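What the Sweater Remembers

Maj-Britt Nordin has been mending other people's clothes in Kestberg for most of her working life, and when I came by in November she had the kettle on before I'd found the right doorbell. We had agreed on an hour. I stayed until it was dark out, and I can't say I regret it.

She learned from an aunt who darned socks on a light bulb, and she still thinks a light bulb is better than most of what the shops sell. "People come in and apologize to me," she said, pouring. "They say, oh, it's only an old sweater, I'm sure it's not worth it. And then they stand there holding it with both hands!"

What does she look at first? The elbows, she told me, and after that the underarm seams, where a hole can hide for a whole winter before anyone lifts an arm high enough to find it. Dark knits are the hardest on her eyes, so she saves those for the mornings and sits close to the window.

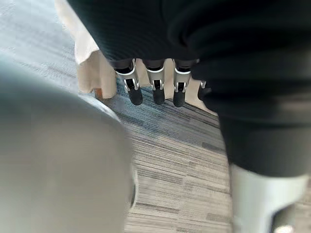
Liv Tveit disagrees about the mornings and says dark wool is easier under a lamp, with a pale cloth laid across the knees so the gaps show up. The two of them have been having this argument for years, and Maj-Britt repeated it to me with great fondness - and then told me again why she was right.

Her evening class takes 4 people at a time, and she won't be talked into more. Everyone brings something of their own. Agnes Granström brought a cardigan with a burn on the cuff and spent two whole evenings on it, and Maj-Britt thinks it was the best piece of work she saw all year.

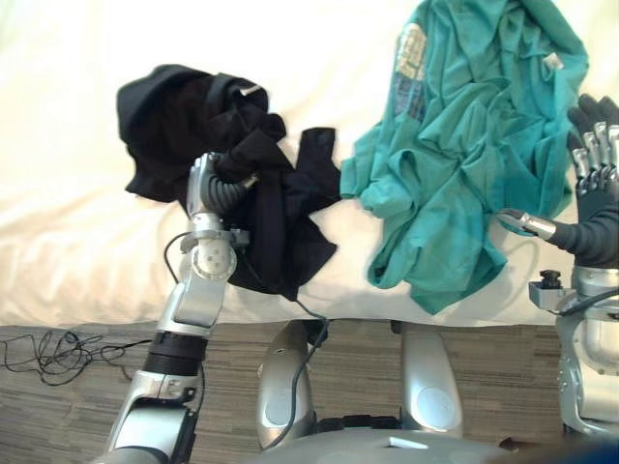 "I tell them to go home and lay everything out before they decide," she went on. "Don't pick the favorite first. Pick the one you'd mind least if it went badly, because the first one usually does go a bit badly, and then you have your hand in."

I asked whether she ever turns anything away. Moth damage, sometimes, if it's spread too far. She'll say so kindly, and offer to keep the buttons for you in a jar.

The next class starts after the winter break, and there was one chair left when I put my coat on.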